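**Ticket: Tumon cell, right arm stops short of the lid**
Status: open, again

Right arm parks over the green lid, thinks about it, faults at 11 seconds. Left arm is fine and a little smug. Re-seated the cable at the port on the arm body, same fault.

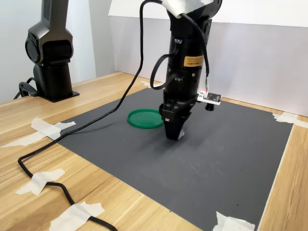

Vsevolod Sydorenko: Did you check the camera bracket before blaming the cable? Volbridge had this in July and it was one screw.

Checked. Bracket was 4 mm low. Reset it, pressed the mat tape back down, and jogged the gripper over the lid again at 9 percent speed.
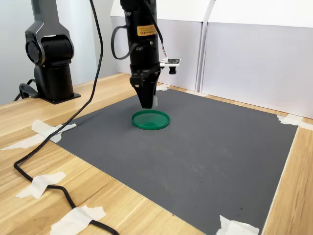
## Wrist view

Grip pads are ridged, so I left them alone. Pulled the round view at the fingers with the lid behind them.
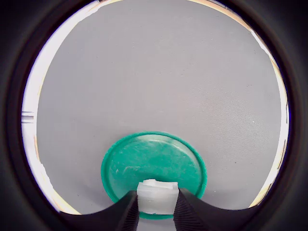 Grecu: Rerun hand-eye calibration before you touch anything else, and raise the timeout to 600 — the default is a rumor.

Rerunning now.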